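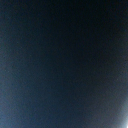

The Lenham branch library has started sorting its play corner into kits that families can borrow, and the first ones should be on the shelf in May. Until now the cups, bowls and picture books were for use in the building only.

The library was given 3000 small items when the Dandon toy library closed. Most are plastic kitchen pieces in bright colors, with a good number of thin books and flat cases mixed in. So far 2084 of them have been checked, and 152 kits are planned for the first round.

Sorting is done at a pale wooden table in the back room on Wainwright Street. Cups and bowls stay on the tabletop until they are matched up. A black fabric organizer with divided compartments stands beside them.
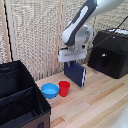 ## How borrowing will work

Each kit goes out for three weeks on an ordinary library card. There is no charge, and a kit can be renewed once if no other family has asked for it. Cracked or chewed pieces should be handed in at the desk, where they will be swapped for something close to the original.

The kits are meant for children from two to five. A basic one holds a cup, a bowl and one thin book, and larger ones will be made up for home day cares.
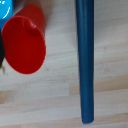 Red cups are the easiest to match, and the library has more of them than it can use. Bowls are shorter in supply. Anyone with clean plastic bowls to give away can leave them at the front desk before 5 p.m.

The Elter branch will get its own set of kits later in the year. Its play corner stays as it is for now, and the toys there still can't be checked out.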